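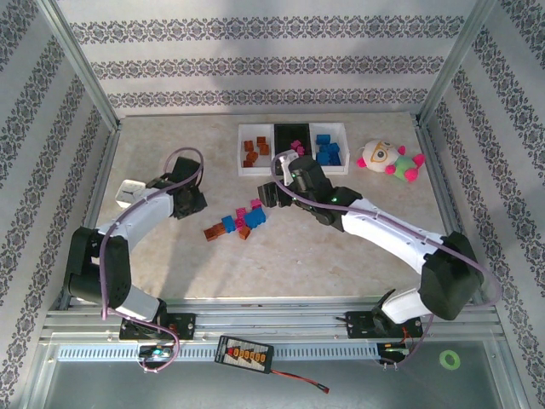 Building blocks in a sorting tray: orange-brown ones on the left, pink ones in the middle.

Why Do We Sort Things?

Think about the kitchen in your home. Where are the spoons? Probably you know it without looking. The spoons lie with the other spoons, and the forks lie next to them. Someone decided this once, maybe before you were born, and now all the family follows it.

To put things into groups is called sorting. People do it every day, at home, at school, in shops and in hospitals. Scientists do it too, and for them it has a longer name: classification. In this text we will look at how sorting works and why it is sometimes more difficult than it seems.

First you need a rule

Imagine that you empty a big bag of buttons on the table. There are red buttons and blue buttons, big and small, buttons with two holes and buttons with four. How will you sort them?

You can do it by color. Then a big red button and a small red button go together. But your sister can do it by size, and then the same two buttons must go to different groups. Who is right? Both of you. You only have different rules.

A sorting rule is a question which you ask to every object. "What color are you?" is a rule. "How many holes do you have?" is also a rule. A good rule gives a clear answer each time. "Are you beautiful?" is not so good for buttons, as you and your sister will maybe not agree.

Sorting with two rules

You can use one rule after another. First you make groups by color. Then you take only the red group and divide it by size. Now you have big red buttons and small red buttons. You can go on and divide each of these groups by the number of holes.

If you draw this on paper, it looks like a tree turned upside down. At the top there is one big group with all the buttons. Under it there are branches, and under each branch there are smaller branches. Scientists draw such trees very often.

How a library does it

Solène Caron works in the children's library in Moulin. Every morning she has a cart full of books which children returned the day before, and she must put them back on the shelves.

"The stories are sorted by the name of the author," she says. "It is the alphabet, so everyone can learn it. But for the books about real things we use numbers."

Many libraries in the world use a number system that was made by an American librarian in the nineteenth century. It is called the Dewey Decimal System. Books about science have numbers that begin with 5. Books about history and about other countries begin with 9, so they start from 900. If you want to read about ancient Egypt, you go to the shelves with the nines and you look there.

Sometimes Solène must think for a long time. A book about the history of chocolate came last January. Is it history or is it food? The book can stand in one place only. She put it with the food, and she wrote in the computer that it is also about history. In this way you can find it with both words.

How nature is sorted

Long ago, people made groups of animals by the place where they live. Animals of the water were one group, animals of the air were another one. By this rule a whale goes together with a shark, and a bat goes together with a sparrow.

Later, scientists looked more carefully. A whale has no gills, so it must come up to breathe air. It gives milk to its baby. A shark has gills and gives no milk. So the whale is a mammal, like a cow or like you, and the shark is a fish. The bat is a mammal too. It has fur and no feathers.

In the eighteenth century a Swedish scientist, Carl Linnaeus, gave a name made of two words to thousands of plants and animals. We still use this way. The gray wolf is Canis lupus. The coyote is Canis latrans. The first word is the same, and it tells you that these animals are close relatives.

And some animals are a real problem for the people who sort. The platypus lives in Australia. It has fur and feeds its babies with milk, but it lays eggs and it has a bill that looks like the bill of a duck. When the first platypus skin came to England, some scientists believed that it was a joke and that somebody had sewn two animals together. Today we say that it is a mammal, in a small special group of mammals that lay eggs.

Sorting at the post office

A letter is sorted several times on its way. First it goes with all the letters for the same country. Then it is put with the letters for the same city or region, and at the end with the letters for the same streets. You see that this is again the tree upside down.

Czesław Zawadzka carried letters for many years. Before he went out, he put his letters in the order of the houses on his way. He remembers one long street where the even numbers were on the left side and the odd numbers on the right. "I did first all the left side and then I came back on the other side," he says. "If one letter was in the wrong place, I had to walk back. In the rain you learn to sort well."

What to do with the thing that does not fit

In almost every collection there is something that goes nowhere. In the kitchen it has often its own drawer, with string, old keys and batteries. There are three things you can do with such an object. You can make a new group for it. You can change your rule. Or you can have a group with the name "other." Scientists and librarians use all three, but when the group "other" becomes very big, it is a sign that the rule should be better.

Try it yourself

Ask an adult for a handful of dry things from the kitchen, for example beans, pasta and nuts in their shells. If someone in your home is allergic to nuts, take buttons or coins instead. Keep small things away from babies.

Choose a rule, but do not say it aloud. Put the things into groups by your rule. Now ask a friend to look at your groups and to guess what the rule was. Then you change the roles.

When this is too easy, try to find a rule which puts a bean and a coin in the same group.

New words

Classification: putting things into groups by a rule.
Mammal: an animal that feeds its babies with milk.
Gills: the parts of the body with which a fish breathes under water.
Even number: a number you can divide by 2 with nothing left.
Odd number: a number that is not even, for example 3 or 5.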